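Kitchens and Dining Rooms > Walls and Worktops

Busy wallpaper with a veined worktop: too much?

fernhollow
We are redoing the kitchen in February and I can't settle the walls. The worktop is staying. It is grey with white veining and it was the one expensive thing in the last refit. I want a floral paper on the three walls round the breakfast end, pale background, nothing dark. My husband says pattern on pattern will give him a headache before his first cup of tea. The sort of thing I mean has grey stripes behind the flowers, so the background isn't plain either. 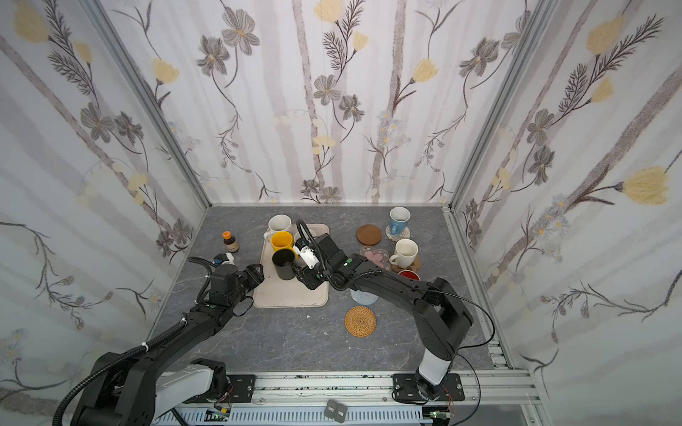 The paper I have priced is called Stivholm and it is 32 pounds a roll. I make it 8 rolls with the repeat, which is a lot to spend if I then hate it. There is also the hob to think about. It is on the next wall along and we fry most days. Has anyone lived with florals in a kitchen for more than a year or two?

Old_Tiler
I would paint. Paper in a kitchen lifts at the seams near the kettle and you will be sticking it back down every winter. Put the floral in the hall where you can enjoy it and it stays clean.

Yuk-lan Sin
I don't agree with that. We papered ours with a vinyl-coated one and the seams are fine. The wall was lined first and we left it a full week before putting the heating back up. Most of the lifting I have seen in other people's houses was paper put straight on to old gloss paint.

On the headache question, look at the scale. Big flowers and fine veins are different enough that they don't fight. Small sprigs all over would be worse with your stone. I would also go and look at the stone properly, at the time of day you use the room. People say "grey and white" and then find other colours in it that matter when you pick a paper.

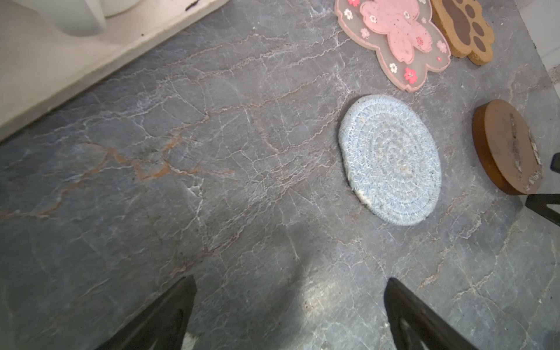
What I would do, in order

Get a full-width sample, even if you have to pay for it. The little squares are no use for a big repeat.
Tape it up at worktop height with the bottom edge touching the stone.
Leave it until Saturday and look at it in the morning and again with the lights on.
Move it to the side wall and do the same. A paper can look much colder there.

fernhollow
Thank you, I hadn't thought of taping it down to the worktop. I had it up by the door, which is probably why it looked so separate. There are rusty brown bits in our stone as well now I look. Would you try to pick those up?

Yuk-lan Sin
I would leave them alone. Grey-brown in the flowers is enough. If you match the rust exactly you will see nothing else.

plainwalls70
Nobody has mentioned cost. 8 rolls at that price plus lining paper plus paste is well over what two tins of Urio kitchen emulsion would come to, and paint can be touched up. I had a floral by Wovberg in the last house and we were sick of it by the second Christmas. The buyers stripped it.

Old_Tiler
Agree with plainwalls70. And if you must paper, do one wall. Three walls of it closes a small room in.

kettle_on
I have three walls and I don't find it closed in. The ground of the paper is very pale, and that does more for the room than the number of walls. What I did change was the clutter. With pattern on the walls I can't have jars and packets along the back. The mugs used to be on hooks and now they live together on a tray. Cream, so it doesn't shout.

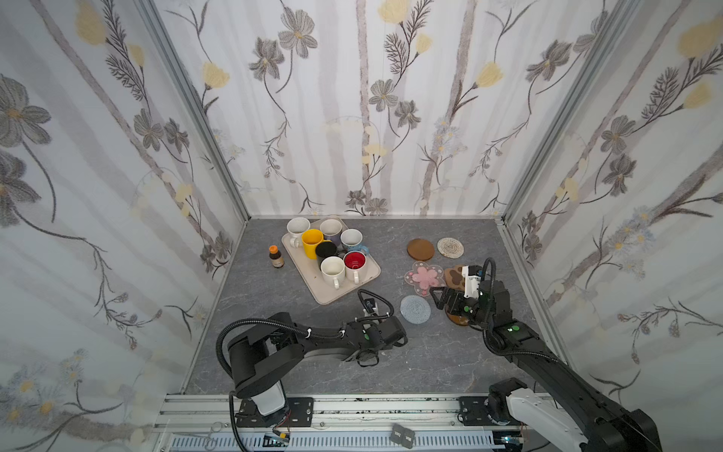
Mugs on the tray, floral on three sides, grey veined surface.

fernhollow
That is close to what I had in my head. Is yours wipeable?

kettle_on
Spongeable, which means damp cloth and no scrubbing. I wouldn't have it next to a hob. Put a splashback there, glass if you want to see the pattern through it.

Old_Tiler
Or tile it.

fernhollow
I knew you would say that. I have ordered the full-width sample and I'm going to ask for a second shade at the same time. If you search Finder for grey stripe floral there are 20 pages of the stuff, so I have stopped looking.

plainwalls70
Keep the receipt and check the batch numbers when the rolls come. Ours had one odd one and it showed.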